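Home | News | Materials | Standards | Archive | Contact

Clekell changes worktop coating schedule after wear tests

Clekell will move its matte white worktops to a thicker top coat beginning in January, the company said in a notice to dealers. The change applies to tables and benches sold for workshops, schools and packing rooms. Gloss finishes are not affected.

The decision follows a wear program run by the test lab Nernus on panels with the current coating. Each panel was rubbed with a weighted abrasive pad, and gloss and color were read at fixed intervals. Under the older specification, a panel passed if it showed no break in the coating after 600 cycles. The new specification raises the limit to 735 cycles.

Nernus reported that the coating itself held at the old limit on every panel. Surface marking was a separate matter. Fine gray lines showed up well before the coating was breached, mostly where metal parts had been dragged across the panel. Many of these lines were metal left on the surface and came off with a mild cleaning paste. The rest were shallow cuts and stayed.
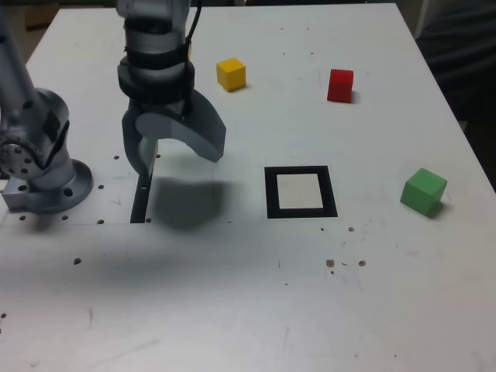
Light scratches, specks and brownish stains on a matte white tabletop.

Staining was tested separately with coffee, tea, machine oil and a water-based marker. Coffee and tea wiped off clean within an hour but left a faint tint when allowed to dry overnight. Oil left no mark on intact coating. On panels that had already been abraded, all four left some color behind, and the marker could not be fully removed.

The lab advises against melamine sponges on matte finishes. Repeated use polishes the surface and leaves shiny patches that cannot be reversed without recoating. A damp cloth and neutral soap are enough for daily cleaning.

Dealers will be able to order the old finish until stock runs out. Clekell lists 1130 tops remaining in its main warehouse, 700 of them in the narrow bench size. Replacement tops use the same hole pattern as before and fit existing frames. The thicker coat adds slightly to the drying time at the plant, and lead times for custom sizes will be one week longer.

Prices for standard sizes stay the same through the spring. The care sheet will be reissued with the new cleaning advice.

Related items
Zerero recalls adjustable bench legs
Chan opens second powder coating line
Choosing an edge band for heavy use
Nernus updates its stain test method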